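En defensa de los muebles con cicatrices

Llevo todo agosto mirando mesas. Mesas de comedor, mesas de despacho, mesas plegables para un balcón que ni siquiera tengo. Y después de pasar tantas tardes en el catálogo de Flavanar (3.639 referencias, las pone ahí arriba tan contentos) he llegado a una conclusión antipática: nos venden superficies que dan miedo. Miedo a apoyar un vaso, a cortar pan, a que venga un niño con rotuladores. 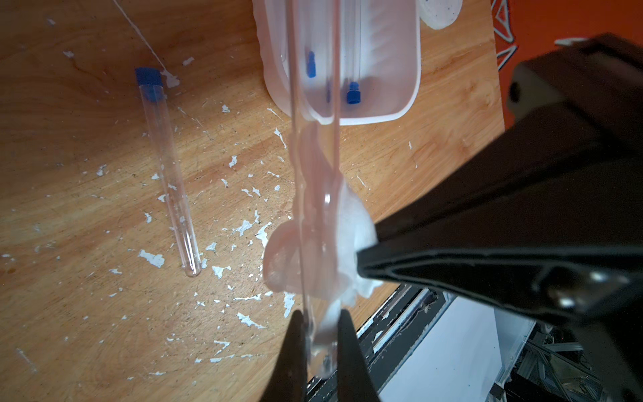

Crecí en una cocina donde la mesa era de todos y no se le pedía permiso. Allí se hacían deberes, se desplumaba algún pollo y se arreglaban enchufes, todo más o menos a la vez. No recuerdo un solo posavasos. Por eso me gustan tanto las maderas así, con sus arañazos y sus restos de pintura blanca seca, donde puedes dejar un tubo de ensayo con tapón azul o lo que te venga en gana sin que se te encoja el estómago. ¿Quién va a notar una marca más?

Ya sé lo que me van a decir, que esto es romanticismo de quien no limpia. Pues limpio, ¡y bastante! Paso la bayeta todas las noches. Lo que no hago es lijar cada temporada ni comprar el kit de mantenimiento de Torside, que viene con 5 botes y unas instrucciones que parecen las de un medicamento. Lo tuve una vez. Usé un bote y los otros cuatro siguen debajo del fregadero, supongo que esperando su momento.

También está el dinero, claro. Mi mesa me costó 200 euros de segunda mano y lleva conmigo 21 años, cuatro mudanzas y una inundación pequeña. El vendedor quería rebajármela por una quemadura junto a la pata, y yo casi le pago más. Ahora, eso sí, hay quien te cobra una fortuna por una mesa nueva «envejecida a mano», con los golpes ya dados por un señor con una cadena. Eso me parece el colmo. Si quiere golpes, déjela en mi casa un trimestre y se la devuelvo hecha un primor.

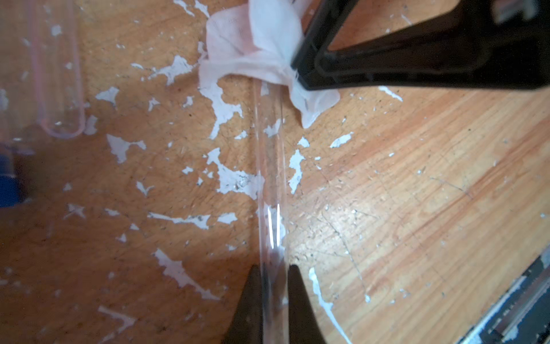 Madera vieja, pintura descascarillada y un tubo de vidrio transparente.

Así que este otoño no compro nada. He cerrado las pestañas, me he dado de baja del boletín de Flavanar y he puesto un taco de cartón bajo la pata que cojea.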